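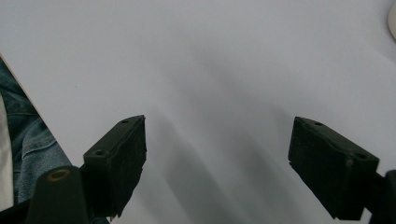
A pale surface, soft gray shadows.

The Soap Dish Question

My sister and I had one rule for dividing up the Clitside apartment, and it was that everything had to go on the paper first. It was her rule. She'd read it somewhere, or made it up on the bus, and she was very firm: you clear the big table, you lay down a sheet of clean paper, and you put a few things on it at a time and look at them properly before anybody says "mine." I thought this was ridiculous. I went along with it because she'd brought the paper all the way across town in the rain, rolled under her coat like a stolen map.

I should say that our aunt wasn't dead. People hear "dividing up the apartment" and make a face and touch your arm. She was fine! She'd moved to Musura in April to live near the water with a man who repaired accordions, and she'd called us in November and said, girls, the lease at 229 Bedoya is up, take what you want, I've got everything I need and most of it is his. Then she hung up, and when I called back it was busy for an hour.

So there we were. The books went easily (she wanted the cookbooks, I wanted the ones with murders in them). The lamps went easily too, and the good blanket we agreed to swap every winter, an arrangement I already regret. We got through the living room before lunch. I'd honestly expected a fight over the armchair, and all she said was, "It smells like soup, you have it."

The bathroom was where it all went wrong.

There was hardly anything in there. Our aunt had taken her towels and her creams and left whatever didn't fit in the bag, and I'd have swept the lot into the trash. My sister carried it out to the table and set it down a piece at a time, very gently, and then she went quiet. I went quiet too, and I wasn't even sure why yet.

It was the soap dish. Lime green, with a raised rim and those white ridges standing up in the middle so the water can get away. It had lived by the sink my whole childhood. Every summer we stayed in that apartment we washed our hands over it before dinner, and our aunt would check them, front and back, like a customs officer. I hadn't thought about it in years and suddenly I wanted it so badly that my ears got hot.

"That one's mine," I said.

"You didn't look at it properly," said my sister.

"I've been looking at it since I was four!"

"Then look at the other things. That's the rule."

So I looked at the other things. A little clear plastic container with rounded corners, nothing in it. And the ball, which was cream-colored and a bit shiny, and which I remembered too, only differently. I remembered it as soap. My sister remembered it as a toy. She said we used to roll it down the hallway and it would thump into the front door, and the man downstairs would thump back. I said nobody rolls soap down a hallway. She said exactly.

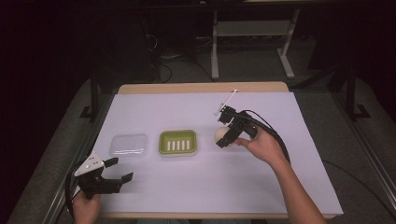
What My Aunt Said

We called her, naturally. It took 17 rings. I know because my sister had it on speaker and was keeping score under her breath, and somewhere in the background when the line finally opened there was an accordion playing the same three notes over and over.

"The green one?" said my aunt. "You're calling long distance about the green one?"

"It's the same price as calling next door now," I told her.

"I never liked it. It came free with something. I sent away for a bath mat from Trirklow, must be nearly 20 years ago, and the mat never came, and the dish did. I kept it by the sink so I'd remember to complain."

I didn't know what to do with that. All those summers, all that hand inspection, and the thing was a reminder to write an angry letter. My sister had her hand over her mouth. Her shoulders were going.

"And did you?" she got out. "Complain?"

"I've been busy," said my aunt.

Then I asked about the ball, because somebody had to. There was a long pause. The accordion stopped, as if he wanted to hear this as well.

"What ball?" she said.

We described it. We described it twice, both of us talking at once, my sister doing the hallway and me doing the sink, and our aunt listened to all of it and said she'd never owned anything of the kind in her life and was one of us perhaps not getting enough sleep. Then she had to go. Something was boiling.

The Train Home

I got the soap dish. My sister gave in while we were putting our shoes on, and she did it by shoving it into my bag wrapped in a sock, so I couldn't thank her. She took the little container. She said she'd find something to put in it, and I said it could hold her opinions, and she said it was too small. She rolled the paper back up for next time, though I don't know whose apartment she thinks is next.

The ball we left on the windowsill for whoever moves in. That was my idea. I felt pretty good about it until the train was pulling out of Clitside and I reached in my coat for my ticket, and there it was under my glove, smooth and a bit cool.

I held it up to my nose for quite a while. The woman across the aisle changed seats.

Then I called my sister and told her she could come over on the weekend, and that I had a hallway.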